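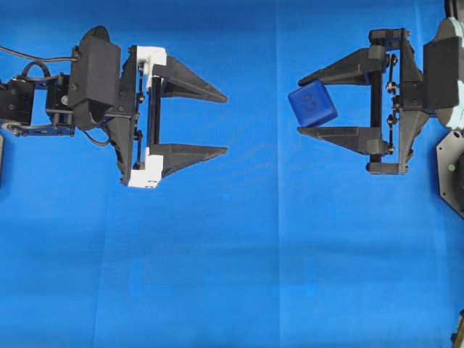

Speaker notes – Measles in the Huaranga district: case counts, vaccination and the weeks ahead
Speaker: Edith Palomino, District Health Office
Time allowed: 20 minutes, questions after

Opening

Good morning, and thank you to the regional health board for the invitation. I will report on the measles outbreak in Huaranga as it stood at the close of February, and then set out what the district office is asking of the clinics and schools.

Slide 1. Where we stand

The district has confirmed 69 cases by laboratory test. Two patients have died, both of them children under five. Please pause here before moving on.

The first confirmed case was a child seen at the Zirbridge clinic with fever and a rash. Staff there reported the case the same afternoon, and the family's contacts were traced by the next evening. By then the virus had already reached a second household in the upper valley.

Most of the confirmed cases are in children who had received no dose of vaccine. A smaller group had received one dose. Full tables by age are in the handout; do not read them aloud.

Slide 2. How the count is made

A suspected case is any person with fever and rash reported by a clinic. A confirmed case has a positive blood or throat sample. The two lists are kept apart, and the office publishes only the second. Newspapers have at times added the two together, and the board should expect to see higher figures in print.

Samples travel by road to the regional laboratory. When the pass is closed, results are late, and a low count in a given week may mean only that the truck did not get through. Dr. Jairo Muñoz can take questions on testing.
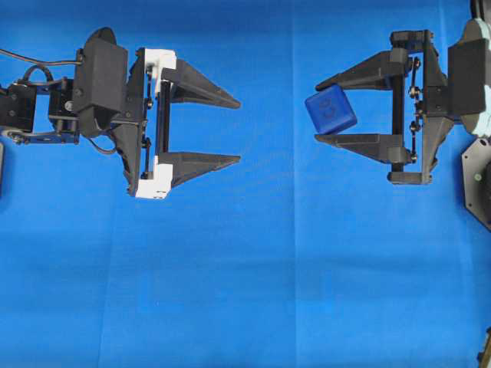 Two grippers over blue cloth, the right one holding a small blue cube.

Slide 3. Vaccination

Since the campaign opened, 2,092 children have been vaccinated at fixed clinics and by the mobile teams. Maribel Inga directs the mobile teams and has asked me to thank the drivers by name; her list is clipped to the back of these notes.

Coverage is strong in the town and weak in the upper valley. Parents there have told our nurses that the walk is long and that clinic hours fall during the working day. We have moved the opening time at Prekar to 6 a.m. and will keep it there through the end of the campaign.

Some families have also asked whether the vaccine is safe for a child with a cold. Nurses have been told to answer plainly: a mild cold is no reason to delay. A child with a high fever should be seen by a clinician first.
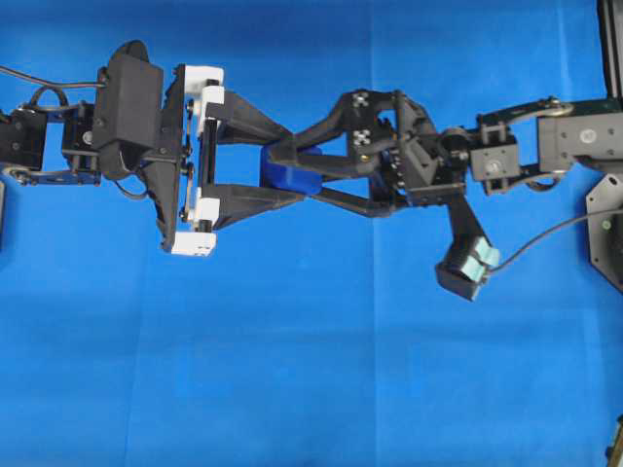 Supplies are adequate for the present. The cold store holds enough vaccine for the school visits now planned, but the refrigerator at Prekar has failed once and must be replaced before the second round. Gunhild Hviid has submitted the request. If asked about cost, refer the question to her.

Slide 4. What we ask

Clinics should report every suspected case by telephone on the day it is seen, and send the paper form afterward. Schools should keep a child with a rash at home until a nurse has given clearance. The board is asked to approve 50 additional nursing shifts for the upper valley – the written proposal is item four in the folder.

Close

Zoila Montoya will chair the questions. Leave slide 4 on the screen, with the reporting telephone number showing.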